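# Grasping transparent parts with the Drenico planner

The default pipeline assumes every surface returns usable depth. Glass and clear plastic don't. Points come back from whatever stands behind the part, the segmenter drops the region, and the planner puts the grasp on the back wall of the box. The steps below replace the depth estimate with a 2D mask and a known support plane.

You need two arms with wrist cameras, a fixed overhead camera, and a current hand-eye calibration. Nazma Patwary's calibration notes cover the last item.

## 1. Turn off depth for the target class

In `perception.yaml`:

```yaml
targets:
 clear_part:
 use_depth: false
 mask_source: wrist_rgb
 support: compartment_floor
 min_views: 3
```

Leave depth on for everything else. The wooden compartment walls return clean points, and the planner needs them for collision checks.

## 2. Define the compartment

Fit planes to the floor, the back wall and the right inner wall. Use the overhead view for a coarse box pose, then refine it from the wrist:

```
drenico fit-box --coarse overhead --refine wrist --planes 3
```

If the residual on any plane exceeds 2 mm, refit before going on. Clutter touching the box is the usual cause. Mask it out by hand.

## 3. Collect views and check the mask

Overhead camera first, then the wrist views:

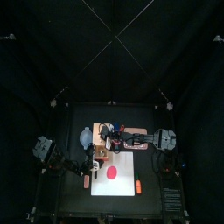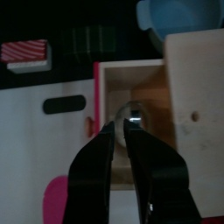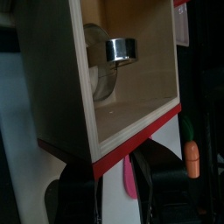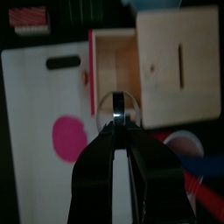 Specular highlights split the mask into separate blobs. Set `merge_gap` to 5 pixels and rerun. Going higher joins the target to bright edges of the compartment, and the centroid moves toward the wall.

Metal in contact with clear material should be labeled as part of the same object. Renzo Mancuso tried two labels with a rigid link between them. The tracker swapped them whenever a finger crossed the line of sight.

## 4. Plan the approach

Cast a ray through the mask centroid and intersect it with the floor plane, raised by half the part height. Use that point as the grasp center.

```
drenico plan --target clear_part --approach front --standoff 18
```

Standoff is in millimeters. `--approach top` is rejected for any compartment with a roof plane, whether or not the path is free. This is issue 5 in the tracker and is assigned to Virgilio Cabrera.

## 5. Close on position, then verify

Width estimates from a mask are poor, so don't command a target width. Close at low speed until motor current passes the threshold, hold, and take one more wrist frame. The verifier compares the mask with its pose relative to the fingertips. If the offset changes by more than 3 mm during the lift, it opens the gripper and returns to step 3.

Log the verifier output even when it passes. The threshold in the September release was tuned on thick glass and has not been checked on thin plastic.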